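4. Calling the Road Game from a Home Studio

4.1 Setting and data

Tridport is a regional sports network that carries basketball and hockey for two clubs in the same city. Until the 2015 season its play-by-play announcer and analyst traveled to every game. Starting that December, the network began calling part of its road schedule from a studio next to its home arena, with the announcers watching a set of monitors. The change was made to save on travel and to let the same pair cover games on back-to-back nights in different sports.

The audio we studied comes from the basketball side only. We took full commentary tracks for games called on site and for games called from the studio, all by the same two announcers. From these we drew 1150 possessions, 600 of them called from the studio. A possession was kept only if both announcers were on the air for all of it and if no replay, interview or promotional read ran over the live play. Possessions during the last minute of a close game were set aside, as they are often broken up by fouls and timeouts, and the calls follow a different rhythm.

Each possession was transcribed by one coder and checked by another. We marked the time at which the ball left the shooter's hand, the time at which the announcer first named the shooter, and the time at which the result of the shot was first stated. We also marked every remark that described something away from the ball, such as a substitution at the scorer's table, a coach calling out a set, or a player limping back on defense.

4.2 The studio feeds

The announcers had four monitors in the studio. The largest showed the program feed, the same one seen by viewers. A second showed a locked wide shot of the full court, a third showed the benches, and the last carried statistics and the shot clock. The wide shot mattered most to both announcers. They told us in interviews that they called live play from it and looked at the program feed only when the director cut to a close-up or a replay.

Delay between the court and the studio was short but not constant. The crowd microphones reached the studio by a separate path and were sometimes ahead of the picture. When this happened, the announcers could hear the crowd react to a basket before they saw the ball go in. Both said that they had learned to turn the crowd down in their headsets during live play and bring it back up at stoppages. The audio engineer mixed the crowd back in for viewers, so the change could not be heard at home.
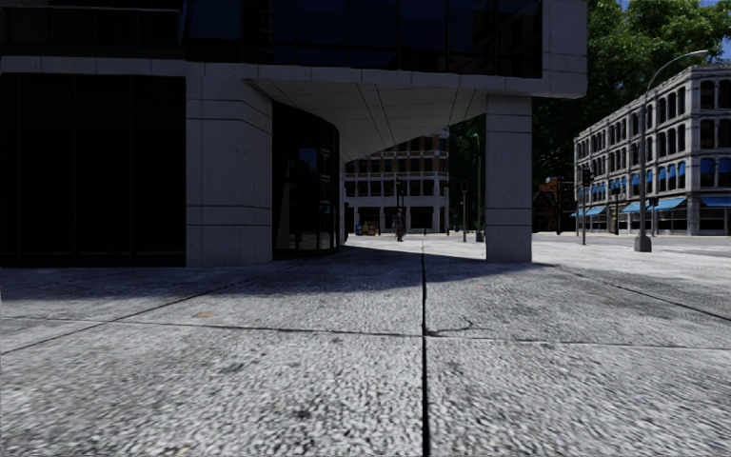 Spatial judgment was the part of the work that the announcers said they found hardest away from the arena. From a courtside seat, they judged how far out a shooter was standing by looking across the floor at a low angle, with the players' own height as a guide. From the wide shot, they had to judge it from the painted lines. Straight lines on a flat surface give a strong sense of depth, as the joints between the slabs in Figure 7 do, where the wide central joint narrows as it runs toward the building. The same cue can mislead when the camera is mounted high, as it was in most of the visiting arenas, for then the far half of the court is pressed into a thin band near the top of the screen and a step in either direction is hard to see. The analyst kept a printed court diagram on the desk for this reason and marked shot locations on it by hand.

Figure 7. Paved ground with straight joints, in a rendered view.

4.3 Results

The time from release to the naming of the shooter was longer in the studio calls. The gap was small on set plays, where the announcers often knew who would shoot, and larger on fast breaks and after offensive rebounds. On putbacks, where several players were near the rim, the studio calls were more likely to use a general phrase first ("put back in") and to give the name afterward. On-site calls tended to open with the name.

The result of the shot was stated at nearly the same point in both conditions. We take this to mean that seeing the ball go through the net was no harder on a monitor than in person. What suffered was knowing who had touched it last.

Remarks about action away from the ball showed the clearest difference. They were common in the on-site calls and rare in the studio calls, even though the bench monitor was running the whole time. When asked about this, the play-by-play announcer said that he had to choose to look at that screen, while at courtside a coach getting up from his chair would catch his eye without any effort. The analyst used the bench monitor more than his partner did, mostly during free throws.

Corrections were also counted. A correction was any point at which an announcer took back or changed a name, a foul call or a score. These were more frequent in the studio, and most of them followed a scramble for a loose ball. Few were made by the announcer who had committed the error. In most cases his partner stepped in, usually with a short phrase placed at the next dead ball.

4.4 Comparison with the Firkell games

Firkell, a streaming service, carried a small number of the same games with its own announcers, who were always on site. We used its tracks as a check on whether the visiting arenas themselves made the calls harder. Naming times on the Firkell tracks were close to those of the Tridport pair at courtside. The exception was the arena at Lodside, where the broadcast table is on an upper level. There the on-site calls looked much more like the studio calls, with late naming and few remarks about the benches.

The Lodside games suggest that distance and height account for part of the effect and that the monitor alone does not explain it. We have too few possessions from that arena to separate the two. Section 5 returns to this point with the hockey tracks, where the announcers sit high above the ice in every building and the cost of moving to a studio may be smaller.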